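3.2 Snacking and travel on away days

Junior players at the two clubs, Clarkthorpe and Brarwood, filled in a short food diary on every away fixture between November and the end of the season. After incomplete returns were removed, 453 diaries were left for analysis. Each covered the time from leaving home to the final whistle, and players noted what they ate, when, and who had packed it.

Packaged snacks appeared in most diaries, usually in the last hour of the coach journey. Crisps, dry noodle snacks and cereal bars were grouped together as dry savoury or cereal items (Figure 2). Fruit was recorded less often and tended to be eaten on the way home, so much of it fell outside the period covered. Drinks were coded separately and are dealt with in Section 4.
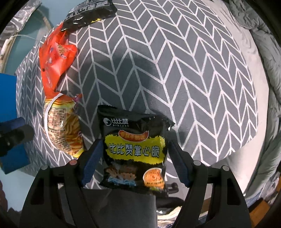 Figure 2. Packaged snack, dry savoury or cereal group.

Rhonda Beaulieu told us in interview that the under-14s at Brarwood ate whatever was nearest the top of the bag, and that a 10 o'clock kick-off meant breakfast was often skipped altogether. She thought the diaries probably missed food shared between team-mates — "they pass a packet down the coach and none of them would call that eating".

We accept this point. Shared food was only counted where the player wrote it down, and the totals for the coach journey are therefore likely to be low. The Clarkthorpe players mostly travelled in parents' cars, where sharing was less common, and the gap between the clubs should be read with that in mind.

Kick-off time made more difference than distance. Players with a morning start ate less before leaving home and more on the road, a pattern also described by Engelbrecht for junior hockey. We found no clear link between snack type and the player's own rating of how they felt at half-time, though the rating scale was coarse, with only four points, and many players circled the same number each match.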